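Minibackofen richtig reinigen: Rost, Scheibe und Innenraum

Eingebrannter Käse und Fettspritzer gehören bei kleinen Tischbacköfen zum Alltag. Mit Natron, Spülmittel und etwas Geduld bekommt man fast alles ab. Backofenspray ist für die meisten Minibacköfen nicht geeignet, im Zweifel in die Anleitung schauen.

Was Sie brauchen

Natron (Haushaltspackung, keine Tütchen)
Spülmittel
weicher Schwamm, Mikrofasertuch
alte Zahnbürste
Schüssel mit warmem Wasser

Schritt 1: Stecker ziehen und abkühlen lassen

Das Gerät muss vollständig kalt sein, auch die Heizstäbe. Nach längerem Betrieb kann das eine Stunde dauern. Den Ofen nie unter fließendes Wasser halten.

Schritt 2: Rost und Blech einweichen

Beides herausnehmen und in heißes Wasser mit Spülmittel legen. Passt der Rost nicht ins Becken, nach der halben Zeit umdrehen. Verchromte Roste nicht mit Stahlwolle bearbeiten, sie rosten sonst an den zerkratzten Stellen.

Schritt 3: Innenraum

3 Esslöffel Natron mit wenig Wasser zu einer Paste rühren und auf die verschmutzten Flächen streichen. Heizstäbe und Lüftungsöffnungen aussparen. Über Nacht einwirken lassen, dann mit einem feuchten Tuch abnehmen. Weiße Rückstände verschwinden beim zweiten oder dritten Wischen. In die Ecken kommt man am besten mit der Zahnbürste.

Schritt 4: Glastür

Tür ganz aufklappen und nicht darauf abstützen. Die Scheibe mit derselben Paste einreiben, 30 Minuten warten, abwischen. Keinen Glasschaber am Rand der Dichtung verwenden. Beim Premon sitzt die Scheibe in einer Schiene, dort sammeln sich gern Krümel.

Schritt 5: Trocknen und leer aufheizen

Alles trocken reiben, Rost einsetzen und den Ofen zehn Minuten leer laufen lassen. Fenster dabei öffnen.

Wer das Krümelblech nach jedem Gebrauch ausleert, kommt mit einer Grundreinigung im Monat aus. 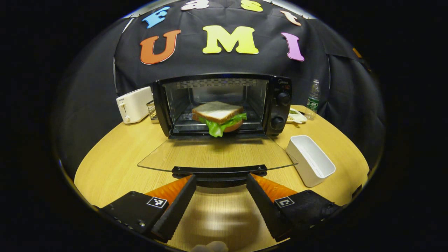

Tischbackofen mit geöffneter Glastür, auf dem Rost ein Sandwich mit Salat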